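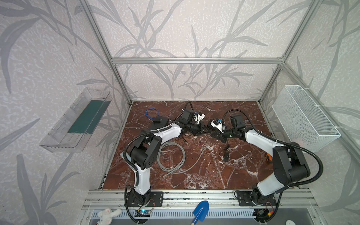

Bench Partner, Sorting and Cells (full time or four days a week)

Purard, Stencombe. Start in September, or a bit later for the right person.

Hello, and thank you for stopping to read this. We know job ads can be a slog, so we've tried to write the kind we'd want to read ourselves, with the dull parts left in (you'll need them) and the bragging mostly left out. It has come out longer than we planned. Get yourself a coffee.

Who we are

Purard takes in used and returned household electronics, gets them sorted, and sends them on to people who can use them again. Routers, small speakers, desk lamps, game controllers, baby monitors, and with every one of those a cable or two, a power adapter, and quite often something that has nothing to do with the thing in the box. We work out of the old Kiiskinen building at the bottom end of Stencombe, next to the bus turnaround. There are 17 of us on the floor, plus a small office upstairs where the heating is better and the coffee is worse.

We've been sorting by hand for as long as the place has existed, and we still do. Over the last year and a half we've also been bringing in what we call cells. A cell is a table with an aluminum frame around it and two robot arms mounted on the front edge, reaching in over the same work surface. The arms learn to pick up and hand over the sort of stuff our people have been picking up and handing over for years: a coil of cable, an adapter, a little black module on a short cord. It's small work, and a loose cable is a much harder thing to grab than you'd think until you've watched a machine try it all morning.

We have five cells now, and they've changed the day for everyone here. This job exists because of that change, so let us tell you about it properly.

What has changed on the floor

Before the cells, a sorter at Purard stood at a bench and tipped out a tote, and untangled it, and sorted it, and tipped out another one. Some people loved it, because you could chat across the bench and the hours went. Plenty of people had sore wrists by spring. Cables were the worst of it, and everybody tried to swap out of the cable bench by lunch.

These days the simpler mixed totes go to the cells, and a person looks after two cells at a time. You set the items out, start the run, watch, step in when something snags, and write down what went wrong in words that the next person can follow. In between there's still a good deal of hand sorting, and all of the odd items come to people, along with anything damaged and anything with a battery that looks puffy. On a decent day the floor as a whole gets through 1,030 items, counting hand and cell work together, and the hands still do the bigger share.

We'd be fibbing if we said everyone was thrilled from the first day. There were worries about jobs, and those were fair worries. Before the first cell came in we put a promise in writing to the people already here that no one would lose hours or pay over it, and we've kept to that. A copy of it comes with your offer letter, and you're covered by it too once your trial period is done. What we couldn't promise was that the job would feel the same, and it doesn't. It's quieter. You stand a little less and look a lot more. Some of our sorters have taken to it like ducks to water, and a few asked to stay on hand benches full time and are doing exactly that, at the same rate.

One thing did surprise us, and we mention it because it shaped this post. Watching is tiring! We had people on the cells for whole shifts at first, and by mid-afternoon they were worn out in a way they never were from sorting. So now nobody does more than two hours at a cell in one go. You swap to hand work or to the packing line, and then you swap back.

What you'd be doing

Setting up runs. You lay items on the work surface between the arms, and you vary how you lay them, with a cable coiled one time and trailing out straight the next. If everything is always placed the same way, the arms only ever get good at that one way.

Steering. For part of each week you'd be guiding the arms yourself from a pair of hand controls, showing them how a person would take hold of a connector or lift a coil without dragging everything else along with it. It feels very strange for two or three days, like brushing your hair in a mirror, and then it settles. We teach this from scratch.

Watching and stopping. Each cell has a stop button and you're never in trouble for pressing it. Press it as often as you like.

Writing things down. A short note after every run, in plain words. "Left arm got the adapter but pinched the cord" is a perfect note.

Hand sorting. Roughly half your week, and it matters every bit as much as the rest. The sorters' eye is what makes the cell work any good at all.

Tidying. Tools and loose bits collect on and around these tables as they do on any workbench, and at the end of a shift we go round with a box and put things back where they live. Wiping down the board is part of this.

Speaking up. We meet for half an hour every other week, on paid time, to talk over what goes to the cells next and what stays with people. Bench Partners have a proper say in that meeting. The headset sorting we'd planned for last winter was dropped there after the sorters who tried it said no, and the office went along with them.

Who we hope will write to us

You do not need any background in robots, computers or electronics. Of the people who run cells now, one came from a school kitchen and another from a dry cleaner's, and our steadiest hand at the controls used to do alterations on wedding dresses. We'd love to hear from people who are patient, who notice small things, and who can say kindly and clearly when they think something is a bad idea.

You'd need to be able to tell wire colors apart with or without glasses, lift a tote of up to 25 pounds (there are carts for anything more), and read and write enough English for the run notes. If the lifting is the only thing standing in your way, please write anyway and we'll see how the work can be shared out. We've done that before and it was less fuss than anyone feared.

If you've been moved off a job by machines somewhere else, we would be especially glad to hear from you. You'll have thoughts about how it should be done, and we'd like to have them in the room.

Hours, pay and the rest

The early shift runs from 7:00 a.m. to 3:15 p.m. and the late one from 10:45 a.m. to 7:00 p.m. Everyone picks a shift and keeps it, unless two people want to trade. No nights and no weekends. Both shifts have a paid half-hour lunch and two shorter breaks, and the microwave situation has improved.

Pay is the same as for our senior hand sorters from your very first day, training weeks included, and the rate is in the information sheet we send to everybody who asks. It goes up after six months. There's health cover after the trial period, a bus pass if you want one, and shoes. You get to choose the shoes.

No one is paid by the item here, at the bench or at a cell. The numbers from the cells are used to look at the cells. They aren't used to rank the people standing next to them, and that's in the written promise as well.

How the first weeks go

You'd start with a week of nothing but hand sorting next to someone who has done it for years. After that come three weeks of training on the cells. The equipment side is taught by a trainer from Sandix, the outfit that keeps the arms running for us, and the rest is taught by our own people. You won't be left alone with a running cell until you say you're ready, and there's no prize for saying it early.

At the end of the month we sit down together and ask how it's going. If the cells aren't for you, we'll look for a hand bench spot before we look at anything else.

Come and see it first

Anyone thinking of applying is welcome to spend an hour on the floor before they decide. You can watch a couple of runs, have a go at the hand controls, and talk to the sorters without any of the office people hovering. Visits are at 2:00 p.m., and we take no more than 4 visitors at once so that everyone gets a turn. Wear flat closed shoes and tie back long hair. Children can't come onto the floor, sorry, but there's a bench and a box of books in the entry if you need to bring someone with you.

How to apply

Send us a few lines about yourself, by email or on paper, whichever is easier. A résumé is fine if you have one and fine if you haven't. Tell us which shift would suit you, whether you'd want full time or four days, and something you've done that took patience. It can be anything at all (our favorite so far was about a very old lawn mower).

Write to Zübeyde Keskin, who runs the floor and reads every letter herself, care of the front desk at Purard, Kiiskinen building, Stencombe, or hand it in at the entry any working day before five. If you'd find it easier to talk, ask the desk to have her call you back, and give a time of day when you're likely to pick up. Everyone who writes gets an answer, including those we can't offer a place to this time.

We have two places open and will keep this notice up until both are filled.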